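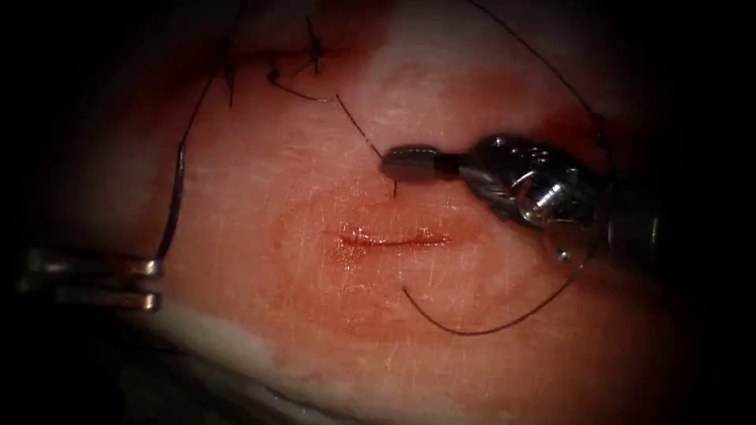
# Bosgate training centre sets out its plan for a second suturing robot

22nd November

It has been a long time coming, and there have been a good many cups of tea drunk over it, but the surgical training centre at Bosgate has at last published its equipment plan for the next financial year. The part most people will turn to first is the page on robots. The centre would like to buy a second two-armed system for its suturing room, and it would like to do so in a way that leaves enough in the pot for needles, thread, tissue and repairs, which are the things that tend to get squeezed when a large machine is on the shopping list.

The plan runs to 20 pages and is a good deal friendlier to read than these things usually are. It starts with the work itself, which at Bosgate means row upon row of interrupted stitches, each one placed with a curved needle, tied with the instruments and trimmed. Trainees spend most of their early weeks at this, and the centre makes no secret of the fact that it is slow going. A short cut in a piece of tissue can take up a good part of a morning when you are learning how the wrists turn and how hard you may pull on a thread before it gives.

At present there is one console, and it is booked from the moment the lights go on. The waiting list for practice time reached 11 weeks in July, and although it has come down a little, the centre says that trainees who have to wait so long between sessions spend much of the next one finding their feet again. Anyone who has put down a musical instrument for a season and picked it up afterwards will know the feeling very well!

## What is on the list

Two suppliers have been asked to quote. Vullivetti has offered a new system with a five-year service agreement, and Cadwaladr has put forward a refurbished one at a lower price, with servicing charged by the visit. The plan is careful not to show a favourite. It does say, in a paragraph that has clearly been through several drafts, that the cheaper machine may turn out to be the dearer one if the wrists need attention early on, and it asks both firms to set out their charges for replacement instruments in the same form so that they can be laid side by side.

Instruments are where much of the money goes. The centre has allowed for up to 300 hours of extra practice in the first year of a second console, and every one of those hours puts wear on jaws and joints. Needle drivers have their own line in the budget this time, as does the black thread, which used to be lumped in with gloves and paper towels and was, as a result, always running out before anybody expected it to.

The jaws pick up blood as the stitching goes on, and the time spent cleaning them between trainees has been added to the staffing figures as well. It is a small thing on paper, but the people who look after the room have been asking for it to be written down for years, and they will be pleased to see it there. 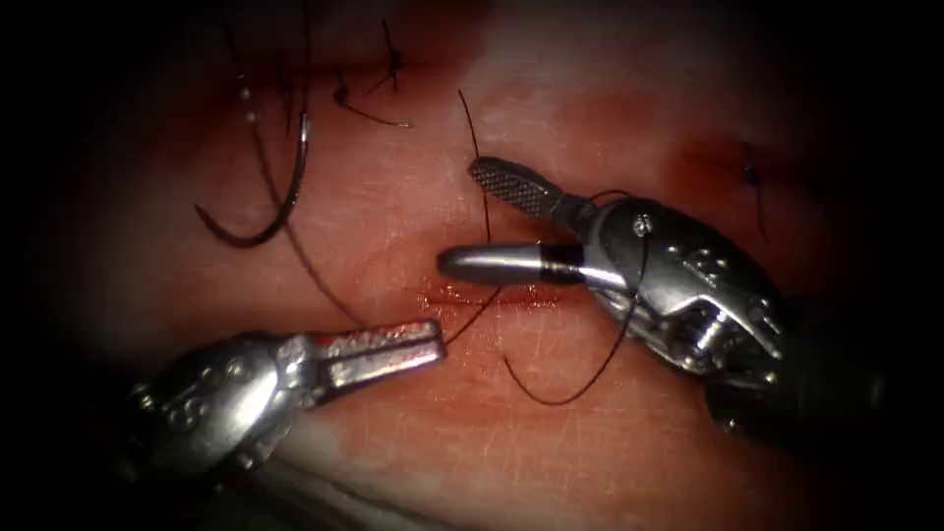

## Room, power and storage

A second system needs somewhere to stand, of course, and room 228 has been chosen. It is next door to the present suturing room and has a wide enough door, though the floor will have to be levelled and two more sockets put in. Vimach, which fitted out the lecture theatre, has been asked to price the building work, together with a tall cupboard for instruments and a cold store for tissue, which is kept at the moment at the far end of the building and has to be wheeled along two corridors.

The centre has also thought about what happens if the money does not stretch. In that case the building work would go ahead first, so that the room is ready, and the console would follow in the year after. Evening sessions on the present machine would be brought in to ease the waiting list, with a little extra set aside for the staff who would have to stay behind and lock up.

Copies of the plan are at the front desk and in the library, and comments are very welcome from trainees, past and present, as well as from the teaching staff. Both suppliers will bring their instruments in for a hands-on day before any order is placed, and places at the consoles will be offered first to those who have waited longest. Names can be left at the front desk.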